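Play food

Play food is the general name for toy versions of fruit, vegetables, packaged groceries and cooked dishes, made for children's pretend cooking and shopping games. It is usually sold in sets, often with small cups, bowls and plates, and is used at home, in child care centres and in kindergarten home corners.

Materials

Early pieces were carved wood, plaster or papier mâché, painted by hand. Moulded plastic later took over most of the market, though wood and felt are still common. Hollow plastic fruit is light and easy to wash, but dents if stepped on. Solid pieces keep their shape and colour longer.

Contents of a set

Sets range from a handful of pieces to large classroom tubs. The Vikard catalogue lists a 62-piece home set and a 123-piece centre set, while Skarkine sells fruit singly. Fruit makes up the biggest share of most sets, with strawberries, bananas and oranges the usual favourites. An orange may be supplied as a half or slice with the segments marked on the cut face. Sauce bottles, tins and cartons are also popular, particularly in sets meant for playing shops.

Scale is seldom consistent. A strawberry may be nearly as big as an orange, and makers often include one fruit in more than one size.

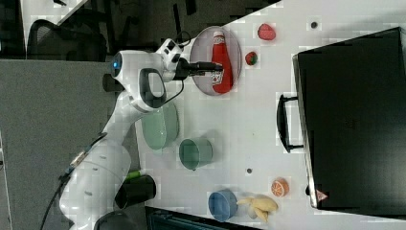
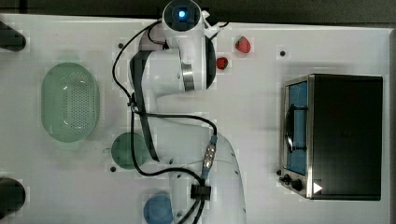 Toy strawberries in two sizes on a white tabletop, with dishes in greens and blues.

Dishes and containers

Cups, bowls and plates are generally plain and brightly coloured. Some households use ordinary plastic kitchenware instead — a small colander makes a good fruit basket and lets water run through when the pieces are rinsed. Söderlund sells its dishes apart from its food, in matching greens and blues.

Care and storage

Plastic pieces are washed in warm soapy water and left to air dry. Hollow fruit with a seam or hole can trap water and should be squeezed out, or mould may grow inside. Felt is spot cleaned only. Open tubs suit everyday use, and a lidded case is handy for sets that travel between rooms.

See also: Toy kitchen; Home corner; Lando tea set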